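I had been at Skamulel for 2 months when they gave me the planner, and by gave me I mean the guy before me left on a Saturday and his branch was still open on Monday.

The planner was called Badico. It decided what the arms should do next, and it decided beautifully right up until it met anything black. Black on black, it just froze. No crash, no error — the log said "replanning" 1,013 times in a row and then politely stopped writing.

So I did what you do. I blamed perception. Perception blamed the depth filter. I went and read the depth filter (nearly 3,000 lines, one comment, and the comment was "sorry") and found nothing wrong with it, which made me madder than if I had.

By then it was dark out and I was eating pretzels over the keyboard. I pulled up episode 67 again and stepped through it with the segmentation masks switched on. Two garments, it said. Confidence very high! I switched the masks off and looked at the plain picture, the way my grandmother would have looked at it, with her chin down.

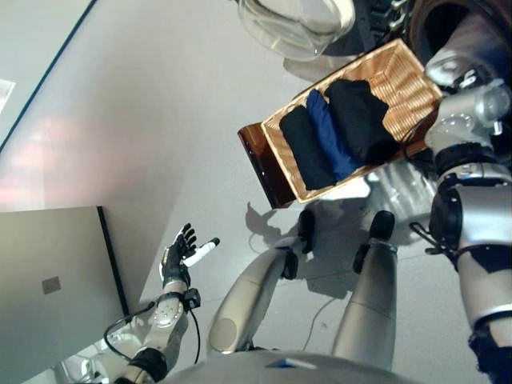
Did you check what it does when two masks share an ID, Consuelo Miranda wanted to know, from the doorway, with her coat already on. The merge step keeps the bigger one and the planner keeps waiting for the other one to show up. She'd seen it at Nanurton, years ago, with socks.

I had not checked. Three garments in the basket, a navy one with a black one on each side, and the merge step had matched the black ones by color and decided they were the same thing in two places. Badico had been sitting there being patient about it.

The fix was four lines. I typed them, deleted them, typed them again with better names, and started the run. Consuelo took off her coat and reached over me for the pretzels.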